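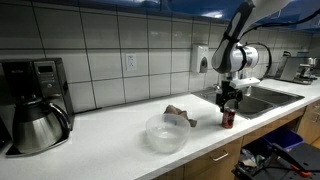 The coffee corner, September

Diary > Allotment and Kitchen > September

Up at half five again, no alarm needed, just my brain deciding that the damsons couldn't wait. It was still dark, so I stood in the kitchen in my big socks making lists on the back of the water bill. Jars, sugar, muslin, string, ring Vinh. I always write "ring Vinh" and then he rings me first.

He did as well, at ten to seven! Vinh Ung has had the plot next to mine up at Dillileck for years now and he is the only person I know who sounds cheerful before breakfast. His runner beans have gone over (mine went weeks ago, so I felt a bit better) and he wanted to know if I'd take a bag of the stringy ones for seed. I said yes, obviously. I have never once said no to a free bean.

So off we went with the barrow and the old stepladder. The damson tree is the one that hangs over the path by the Clarkik fence, and it has gone completely mad this year. Last September I got enough for one crumble and a lot of sulking. This time the branches were practically on the floor, and the wasps had found the low ones, so we picked from the top and left the bottom to them. Vinh held the ladder and told me the whole plot of a film he'd seen, including the ending, which I'd asked him not to.

We weighed everything in the shed on his ancient scales, which only do up to 65 pounds and stick a bit before they get there. No danger of that! I'd used a carrier bag for the first lot and it split right by the tap, so there was a good bit of crawling about among the nettles. My left hand is still tingling as I write this.

Rent letter was pinned on the board too. £47 for the year, and now they want a separate deposit for the gate key. I grumbled all the way home and then paid it at the table before I'd even taken my boots off. I couldn't give the plot up, I'd be a horrible person to live with.

Afternoon was all jam. First batch: too runny, I lost my nerve and took it off early. Second batch: lovely, dark, wrinkled on the cold saucer exactly as it should. I only put 300 grams of extra sugar in that one and I think it's better for being sharp. The stones are a misery though – I fished them out with a slotted spoon and still found one with my teeth when I was testing it on toast. Must warn people. Might write MIND THE STONES on the labels.

Popped out to Skedeck for more lids and came back with lids, a washing-up brush and a pot of yellow chrysanths I hadn't planned on. The chap on the till had made damson gin last year and said to prick every single one with a fork. Every one! I've got a bowlful left over, so that's tomorrow evening gone.

Bang (the cat, not a noise) has slept through the lot on the ironing pile.

Still to do: strain the runny batch and call it syrup, give Vinh his two jars, soak the big pan. My back aches and the whole house smells of hot fruit. Bed by nine, I think, with the window open.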